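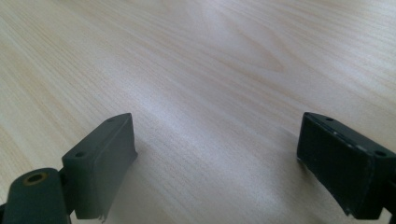
Figure 2. Pale tabletop with a wood-grain finish, showing glare across the middle of the surface.

4.2 Light, glare and the choice of where to sit

We came to the question of light rather by accident. When we began our visits to the reading room at Pulldale, we had fully expected people to talk about noise, as they do in so much of the earlier work on shared study spaces, and our first interview sheet had a whole page given over to it. What they wanted to talk about, very often and at some length, was the shine on the tables. One retired reader told us, over a cup of tea that went quite cold while she was speaking, that she had given up her favourite seat by the window for most of the spring and only went back to it on dull days.

Pale surfaces are popular in rooms of this sort, and it is easy to see why. They make a deep room feel lighter, and they go kindly with almost any chair. The difficulty is that a bright patch like the one in Figure 2 sits just where a reader would lay an open book or a sheet of notes, and the eye keeps being drawn back to it. Glossy magazine paper made matters worse for several of the people we spoke to, while those reading old paperbacks hardly mentioned it.

Over the study period we logged 1,928 seat choices across the two sites, Pulldale and the smaller library at Plitach. Each visit was noted by hand on a plan of the room, a method we borrowed from Agudelo and Sánchez and grew very fond of — it is slow, but one does get to know a room that way. At Pulldale the window seats filled first in the early morning and were then left alone until late afternoon. At Plitach, where the windows face north, we found no such gap, and regular readers kept to the same places all day long.

We also asked 30 readers to tell us, in their own words, what made a seat a good one. Seven of them spoke of glare before anything else, and many more came round to it once they had warmed up. Moving a chair was the usual answer, though some readers would stay put for up to an hour, tilting the book this way and that, before they gave in. Blinds were seldom touched. Readers seemed shy of changing the light for everybody else, and a number said they would have felt rude getting up to do it. We return to this shyness in Section 5, where we look at who feels free to alter a shared room.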